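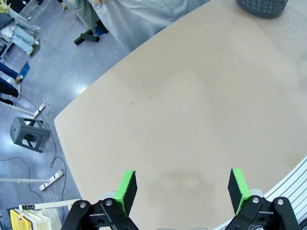 What does a robot arm cost? Take the price on the quote, and expect the finished bench to cost you a good deal more than that, with most of the extra going on things that aren't the arm.

# Chapter 6: Paying for the Bench

I've put that question first because it's the one I get asked most, usually by someone who has just come back from a trade show with a glossy brochure and a head full of plans. I love those people. I was one! My first arm arrived in December, three weeks before we had a table strong enough to bolt it to, and it sat in its crate with coffee cups on the lid until the new year.

So this chapter is about money, and about the order in which you spend it. We'll start with a bench setup, meaning one arm, one two-finger gripper, one work surface and a camera on the wrist, and we'll stay with it right through to the end of Chapter 7. If you can budget a bench properly you can budget a cell, and if you can budget a cell you can have a decent go at a line (Chapter 11, when you're feeling brave).

## The quote and the other quote

Every supplier gives you a quote. Your job is to write the other one, the one with everything they left off.

I learned this from Nuno Frade, who ran purchasing at Clikiteck when I was doing integration work there. Nuno kept a plain spreadsheet with two columns. On the left went whatever the supplier had offered, copied line for line. On the right went whatever we'd need on the morning we switched the thing on. He'd fill in the left column in five minutes and then wander the building for half a day filling in the right one, asking everybody annoying questions. Where does the power come from? Who moves that cupboard? Do we own a torque wrench?

On the Wititz bench, our first proper one, the left column had 6 lines in it. The right column had 57. Plenty of those were small, I'll grant you, cable ties and spare bolts and the like, but somebody still had to order them, and two of them held up the whole job.

## What goes in the right column

I sort mine under headings now, mostly so I don't forget one.

**The surface.** Pick the tabletop before you pick the arm, or at least in the same week. Size, height, stiffness, colour, finish. Colour sounds fussy until you've got a wrist camera trying to find a pale part on a pale top under a bright ceiling light. A matte finish in a colour none of your parts come in is a good place to start. Budget for a second top as well, for when the first one gets marked up.

**The frame.** Aluminium extrusion is lovely stuff, and you'll buy too little of it. Everyone does. The rail itself is fairly cheap by the metre, but the brackets, slot nuts and end caps creep up on you. I once spent more on corner brackets than on the rail they were holding together, and I still had to go back for more.

**The gripper and its wear parts.** Finger pads are a consumable, like printer ink, and they belong in the running costs as well as in the purchase. Foam faces get chewed up by sharp parts. On the Babaei job we allowed $200 for pads in the first year and had spent the lot well before winter. Ask the supplier what a replacement set costs, ask how long delivery takes, and ask whether you can cut your own from sheet.

**Cables.** Longer than you think, and with somewhere to go. Put cable covers, trunking or overhead hangers in the budget from day one, and draw the runs on your floor plan.

**Floor space.** This one hardly ever shows up as a dollar figure, and it should. Count the bench, then the room to walk around it, then somewhere for stands, stools, bins and crates to live. People need to stand near a new robot, often several of them at once during setup. If your floor is rented by the square metre, work out the yearly charge for the whole patch and write it down.

**People's time.** Put hours beside every line, even the boring ones. Unpacking takes hours. So does waiting on hold.

## A worked line

Let me show you how one line grows. At Rurura they wanted a spare gripper, and the catalogue price was $1,111. Fair enough, we thought, and pencilled it in. Then we added freight, a mounting plate (the spare was a newer model with a different bolt pattern), a connector, a set of pads and half a day of a technician's time to fit and test it. I'm leaving the total blank here on purpose, as it's the first exercise at the back of the chapter and the freight and labour rates you use should be your own.

Keep your workings. You'll want them in Section 6.4, where we split the same costs into what you pay once and what you pay every year, and again in Section 6.5 when we talk about leasing.

Before you read on, grab a sheet of paper and draw two columns. Choose a piece of equipment you'd like to buy, any size, and copy the supplier's lines down the left. Then get up and go for a wander, tape measure in hand, and start on the right.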